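Home | Courses | Student Work | Archive | Contact

Filed under: Religious Studies / Term Projects / Monastic History

The Utirska Rule and Daily Life in a Small Women's House

Project report by Liis Ots and Siriporn Khamphan
Supervisor: Domnica Bratu

1. Purpose

Our project looked at the house rule used by the sisters at Utirska and asked how closely it was followed day to day. A rule tells us what the founders wanted. It does not tell us who overslept or who was excused from kitchen work. To get at that we compared the rule with the visitation notes, which were written by outside clergy and kept at the Toma library.

2. Sources

We used the typed English translation of the rule made by Lenuța Mocanu. It has 28 chapters, most of them less than a page long. The visitation notes come to 441 leaves in two bundles. We read all of the first bundle and about half of the second. The rest has water damage along the top margin, and we did not trust our readings enough to cite them.

Cempaka Teoh helped us with the abbreviations. The one that gave us the most trouble was a mark we first read as "absent" and later learned meant "excused." We had to redo our attendance notes after that.

3. The rule

The first seven chapters deal with prayer. The night office is sung in the church from spring to the end of October and in the warming room for the rest of the year. Chapter 9 covers silence, which was kept from the last evening prayer until after the morning office. Chapters 12 to 15 are on food. Meat was allowed only to the sick, and the prioress decided who counted as sick. 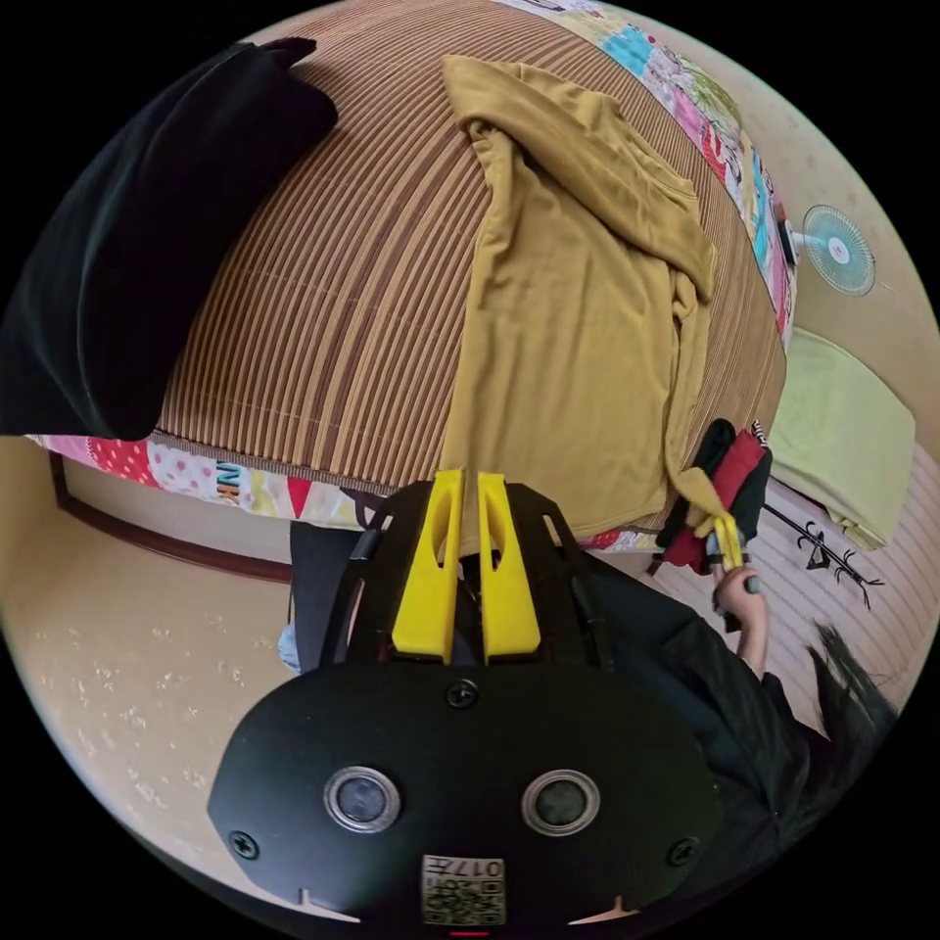 Sleeping arrangements get one chapter, and it is stricter than we expected. The sisters slept in a shared room, fully dressed except for shoes, with a lamp burning until dawn. Private curtains were not allowed. The prioress slept nearest the door.

4. What the visitors found

The visitors mostly approved of how the offices were kept. Their complaints were about property. Several sisters had their own cups, and one had a locked box that she said held letters from her brother. Curtains came up at two separate visits. At the second, the prioress argued that the room was drafty and that the curtains were for warmth. The visitor let them stay until May.

The daughter house at Winirach followed the same rule but had fewer sisters - too few to sing the full night office. They recited it instead. The visitors noted this and did not object.

5. Discussion

We think the rule was treated as binding on prayer and as open to bargaining on comfort. Uvura, the nearest men's house, may have been similar, but its notes are lost and we can't compare them directly. Our reading also depends on what visitors chose to write down. A quiet year could mean good order or a hurried visitor.

6. Further work

The second bundle should be read again under better light. We would also like to check the word Mocanu translates as "curtain" - it may mean a hanging of any kind, including one on a wall.

Previous | Next | Back to Student Work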